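Equipment planning report, second stage
To: the Visstead equipment fund
From: Uldis Rätsep, Prinau workshop
12/6/19

What we've spent and what we'd like to buy next

This has been a really good stretch for us, and I'm glad to be writing this one. When the fund agreed to the second stage we had a wish list and not much else. We now have a buying plan I'd be happy to defend line by line, and a clear idea of which items on the old list we can drop.

First, the change you'll notice straight away. The original plan had one large arm on a fixed bench taking up most of the money. We've moved that back to next year and put hand-held grippers first. Kazlauskienė argued for this from the start and she was right! A hand-held gripper goes wherever a person can go, it needs no bench, no guarding and no three-phase supply, and we can learn what we want from the fingers before paying for an arm to carry them.

Spending so far

Finger pads and spare screws came to 116 euros. I had put down 300 for these, so the rest has gone back into the pot for cables and storage. Pads are the part we expect to replace most often, and I'd like to keep a standing line for them from now on. We've asked Fulex to quote for pads in two grades of softness, both to fit the fingers we already use, and their first answer was friendly and quick, though still without a delivery date.

Carry cases and chargers came to 400 euros, exactly as budgeted. The cases were dearer than I wanted, but the cheap ones had no room for anything mounted on top of the gripper, and taking the tools apart for every trip would have driven us all mad.

Nothing has been spent on computers. The two desktop machines we already had are coping, and the one extra I'd pencilled in can wait until we see how fast the recordings build up.

What we've learned about sizes

Most of the old plan was written with boxes and bottles in mind. The small stuff is where the choices get interesting – bracelets, rings, keys, anything that bends or rolls. A finger that is perfectly fine on a carton can be far too wide for a bead, and narrow fingers bring their own troubles with anything heavy. I'd now like to buy fingers in pairs of sizes instead of one middling size for everything. It costs a bit more at the outset, but it saves arguing over one set, and if one size gets little use we simply don't reorder it.

We also want to plan for ordinary rooms. Rugs, sofas, cables trailing about, lamps overhead: a bench in Prinau gives us none of that, and any arm we buy later will have to be chosen with it in mind. So the arm budget now has a line for a wheeled base, which was missing before, and I've asked for weights and footprints from every supplier before we talk about price.

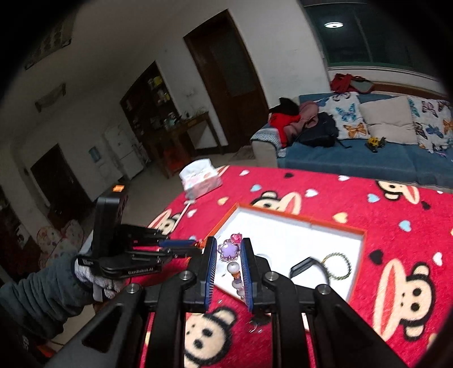 Gloves are a small item but I'd like them in the budget properly. People have been bringing their own, and they vary a lot in thickness, so one person's comfortable grip is another's struggle. A boxed set in three sizes, with each pair labelled, would sort this out for very little money. The same goes for labels on the tools themselves.

Request for the next stage

I'm asking for 762 euros, to be released in December if you agree. It would cover the second size of fingers, the softer pads from Fulex, the gloves, and one spare set of linkage parts. I've left the arm out of this request completely. We'll have a much better case for it in the spring, with proper notes on reach and lifting weight, and I'd hate to rush the biggest purchase of the whole plan.

Two things could still change the total. Fulex may charge delivery separately for small orders, in which case I'd combine the pads and the fingers into one. And the spare linkage parts are only sold as a full kit at the moment – I've asked whether they'll split it, and will let you know as soon as I hear.

If anyone from the fund would like to come over and try the grippers before deciding, please do! Kazlauskienė is in most mornings and enjoys showing people how they work. The full price list, with the supplier quotes we have so far, is in the shared folder under "stage two".

Uldis Rätsep

Contact the Prinau workshop | © 2019 Visstead | Back to top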